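Popular Music and Broadcasting
Handout 6: The radio guest slot

Read before the seminar on 17th January. Bring your notes on the Kemeys recordings from December.

1. What the slot is for
A pop group with a new single needs airtime, and a daytime show needs talk between records. The guest slot serves both. On Plullau FM the usual pattern is two records, a chat, listener messages, then the single. The chat is loosely scripted - the presenter has a sheet of topics agreed with the label, but the answers are left open.

2. Listener messages
In the Datitz study, 932 messages sent to one afternoon show were sorted by subject. 437 asked about the group's private lives and 314 about the music. The rest were greetings and requests. Note that the producer chooses which ones are read out, so what we hear on air is a poor guide to what was sent in.

3. Group roles
Members tend to keep to a part: the joker, the leader, the quiet one. Vakorell's early interviews show this well. By the second album the parts have shifted, and the presenter is still using the old ones.

Terms to know: plug, link, phone-in, embargo, playlist rotation.

Task
Choose one guest interview of at least ten minutes. Write 500 words on who steers the talk and how. Give timings for any passage you quote. Transcripts alone will not do - pauses and laughter matter. 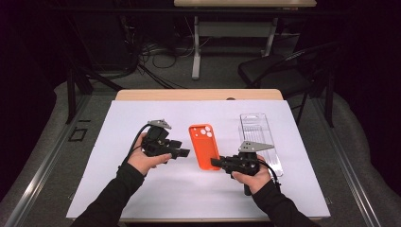
Fig. 1. Two hand-held grippers on a white board.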